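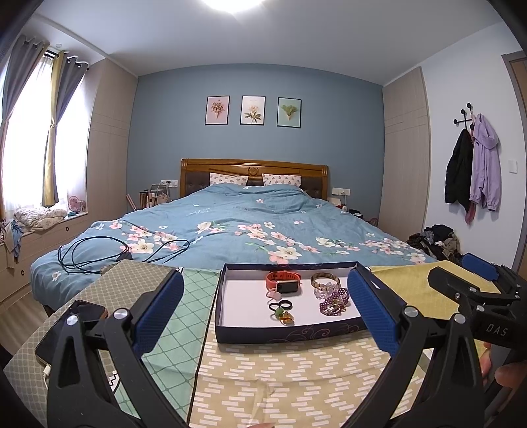
Jerkitz drawer liner is a cut-to-size felt sheet for dressers, nightstands and display trays. The felt is 5 mm thick and bonded to a thin rubber backing that keeps it from sliding when the drawer is opened. It can also be cut to fit a box lid used as a catch-all, the kind that ends up holding a smartwatch, a bangle and a couple of beaded bracelets. Square corners can be cut with scissors. For curved corners use a craft knife and a paper pattern.

Search products
Home Storage > Drawers & Trays > Liners

Posted in May by Morfudd Bellis, Lismont

Supplied as a roll, 200 cm long. Widths are 30 cm and 45 cm. Colors are slate, oat and moss. The 45 cm width in moss is made to order and ships in 10 working days.

Fitting

Measure the inside of the drawer at the base, front and back. Older drawers are often out of square. Cut 2 mm under the smaller figure. Lay the sheet rubber side down and press from the center outward. No glue is needed. Leave a new roll flat overnight before cutting if the ends curl.

Care

Vacuum with a soft brush head. Spot clean with cold water and dry flat. Do not machine wash or iron. The backing is not suitable for fresh varnish or wax and may mark it. Allow at least 11 days after refinishing.

Related items

Jaber divider strips slot together over the liner and come in two heights. The Drondix ring bar is sold separately and fits the 30 cm width only. Offcuts are sold by weight at the Lismont counter, Saturday mornings.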